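Buying the Arm Is the Easy Part

Drosanlow wanted one robot arm. The purchase order ended up with 61 lines on it.

Dimas Sumampouw, who runs purchasing for the company's test lab, still has the first version of the budget taped inside a cabinet door. One line. "Arm." Everyone signed it in April and went back to work.

Then the questions. What does it bolt to? Who makes the tool on the end? Does the floor need anything? Skirketti quoted a perforated table, delivery extra. Krajewska wanted a service contract before they'd talk price at all. Plekach came in cheapest and slowest, and got the job.

"I budgeted for a robot," Sumampouw says. "I should of budgeted for a room."

His advice to other buyers, in the order he gave it, between two phone calls: get the table quote first. Ask for lead times in writing. Hold back money for clamps, bolts, brackets, cable, the stuff with no glamor and a three week wait. The small-parts account at Drosanlow has 104 entries so far and he expects more.

And the work surface. People forget the surface. A wood board is cheap, swaps out fast, and if somebody gouges it you buy another one. Same goes for test pieces. Plain blocks, bright colors, a few dollars each. He ordered 503 and was told that was to many. He disagrees.

Year two is on his desk now. Five vendors, one spreadsheet, no decision. The second arm has its own line. So does the table, this time right above it.

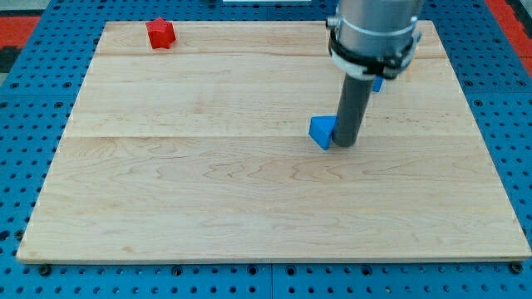 A blue block against the arm's gray rod, on a maple board over the perforated table.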